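Bench Technician, Desktop Rebuild (two openings)
Fenon Computer Refurbishing, Wosby site
Posted January 9, 2018
Full time, day shift, on site

Fenon rebuilds retired office desktops for resale and for lease return. The Wosby site handles tower machines only. We are hiring two bench technicians for the rebuild line, to start in March. The work is done standing or on a stool, one tower at a time, with the case on its side and the side panel off.
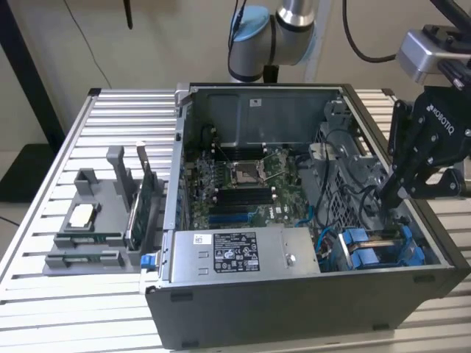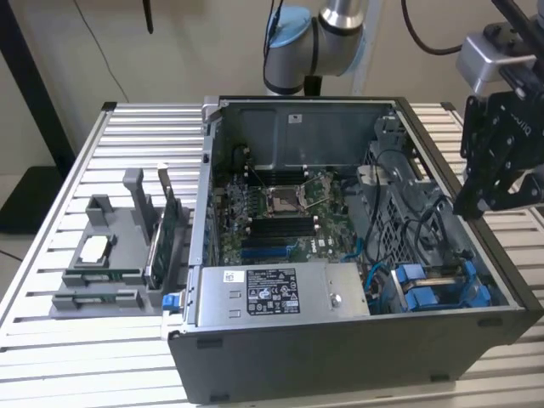
Dell towers with the side panel removed, on the slatted aluminum table.

Mahnaz Nouri: I would add that the sockets are where new hires slow down. Seating memory is learned in a morning. Lowering a processor straight into the socket and closing the lever without forcing it takes longer, and I would sooner see an applicant who works slowly there than one who has a high count. Please put that in the ad.

The trial task described under "How to apply" is graded accordingly.

Duties

Open incoming towers, remove dust, and check the board, cables and drive cage for damage.
Inspect the CPU socket under magnification before a processor is fitted. Boards with bent contacts are tagged and set aside. Technicians do not straighten contacts at the bench.
Fit processors, memory modules and expansion cards according to the build sheet.
Mount drives in their carriers, connect data and power cables, and route cables clear of the fans.
Check that the power supply is latched and that its label matches the build sheet.
Close the case, run the Sendeck test sequence, and record the result against the asset number.
Return unused parts to stock at the end of the shift. Memory goes back in trays, cards in antistatic bags.

Technicians do not repair power supplies or open them for any reason. Failed units go to Ahmadpour, our outside repair shop, in the gray bins by the loading door.

Required

One year of hands-on work with desktop hardware, paid or unpaid. School lab work counts if an instructor can confirm it.
Ability to read a build sheet and follow it in the order given.
Correct use of a wrist strap and grounded mat.
Ability to tell memory types apart by notch position and printed label.
Ability to lift a full tower from cart to table, repeatedly, through the shift.
Near vision, corrected or not, good enough to read a part label at arm's length.

Helpful

Experience with towers that use latched drive carriers and release tabs.
Experience keeping stock records by asset number.
Basic use of a multimeter.

No degree is required. Certificates may be listed, but they do not replace the trial task.

Hours and pay

Monday through Friday, 7:30 to 4:00, with a half-hour unpaid lunch and two paid breaks. Pay is hourly and depends on experience; the range is given at the first call. The first 54 working days are a probation period. Health coverage starts on day one. Overtime is offered at the end of each quarter and is optional.

Hand tools, wrist straps and safety glasses are supplied. Technicians may bring their own screwdrivers if the tips are in good condition and the handles are marked with a name. Loose clothing and bracelets are not worn at the bench.

How to apply

Send a resume and a short list of machines you have worked on, by make and type, to the hiring desk at Wosby. Quote reference 101 in the subject line. A cover letter is not needed.

Selected applicants are called in for a trial task lasting up to 3 hours, paid at the starting rate. The applicant receives an open tower, a tray of parts and a build sheet, and fits the processor, memory and cards. One part in the tray does not match the sheet. The applicant is expected to find it and write down the part number. Placement and handling carry most of the grade. Time is recorded but is used only to separate equal results.

Up to 10 applicants will be called. Those not called will be told by e-mail, and their resumes are kept for one year unless they ask us to delete them.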